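The Numbers Station in the Attic

Lovisa Kristiansen was clearing out her grandfather's house in Basevell when she pulled a shortwave receiver from under a pile of blankets. Taped to its back was a list of 186 handwritten groups of numbers, and she has spent every spare evening since then trying to find out what they meant.

I love stories like this one! Cold War spying tends to reach us as defections, tunnels and swaps on foggy bridges, but so much of it was people sitting in kitchens with headphones on, copying digits read out by a bored voice in another country. 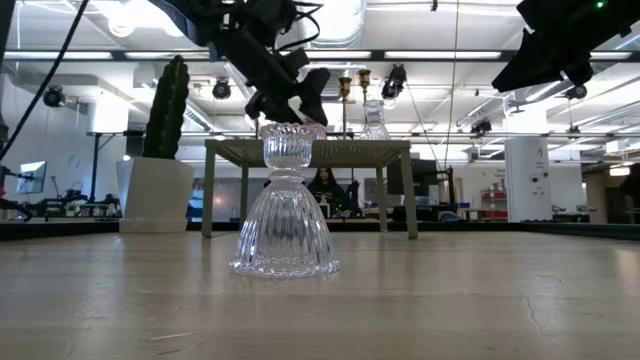
The list matches a style of traffic that hobbyists in the region logged for years. A station they nicknamed Wameo came on the air at 30 minutes past the hour, played 2 notes on what sounds like a toy organ, and read its groups twice through. One listener, a retired ship's radio man named Sundqvist, filled 745 pages with it (his handwriting is gorgeous, by the way).

Kristiansen has now laid her grandfather's sheet next to those logbooks, and eleven lines from one January broadcast agree digit for digit. Was he an agent, or just another curious man with a good antenna? She leans toward the second. He worked at the Wirkance paper mill all his life and never traveled farther than the coast.

Then again, he did burn a notebook every New Year's Eve, and her mother still remembers the smell.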